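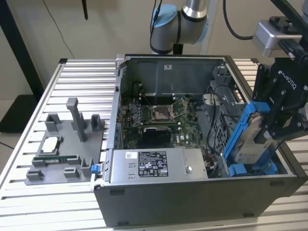

Workshop > Desktops > Teardown > Stripping an old tower for parts

Stripping an old office tower for parts
by Tatiana Brabec

Every office closet has one: a black tower that was too slow to use and too heavy to throw away. Mine came with a Dell board inside and a note reading "works??" taped to the lid, two question marks being the previous owner's idea of a warranty. An hour with a screwdriver gets you a drive, a power supply and memory if anyone left you any.

Before you open it

Shut it down, pull the power cord, then hold the power button in for 20 seconds. Touch bare metal on the chassis before you touch anything green. Lay the tower on its side with the removable panel facing up. Do it on a table. I used the carpet once and am still finding screws with my feet.

Step 1. Drive first

The hard drive is the part most likely to hold somebody's tax returns, so it leaves before anything else. Unplug the data and power cables at the drive end, pulling on the plugs and never on the wires. On a case with blue plastic caddies, squeeze the tabs and lift the caddy out of the cage with the drive still in it. If it sticks, look for a cable you forgot. There is always a cable you forgot.

Label the drive now. "I'll remember" is how I came to own a shoebox of 28 mystery disks.

Step 2. Graphics card

Undo the screw or clip at the bracket, press the latch at the end of the slot, and pull the card straight up. A little rocking end to end is fine. Side to side is how slots die.

Step 3. Memory

Push the clips outward and the sticks pop up. Hold them by the edges and slide them into an antistatic bag – a sandwich bag is not an antistatic bag, whatever the guy on the Rusnák forum told you.

Step 4. Processor socket

Some towers arrive with the processor already gone, and you can skip the part with the thermal paste. Keep your fingers, sleeves and coffee out of the socket. Pins there may number over 1000, and bending one is enough. If you still have the plastic cover, put it on before you go further.
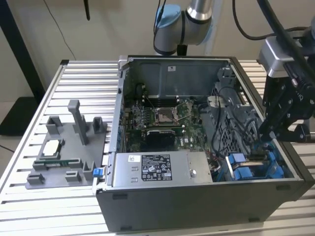
Socket empty with the lever up, and blue latches down in the drive bay.

Step 5. Power supply

Leave this until the end. Unplug every lead from the board, take out the mounting screws, and check for a release latch before you start heaving. Never open the metal box itself. It can hold a charge long after the cord is out, and there is nothing in there you want.

What to keep

Keep the caddies, even the empty ones, and every screw. I sort mine into a Brandale parts box and buy no screws at all, having inherited enough for 100 more computers I don't need.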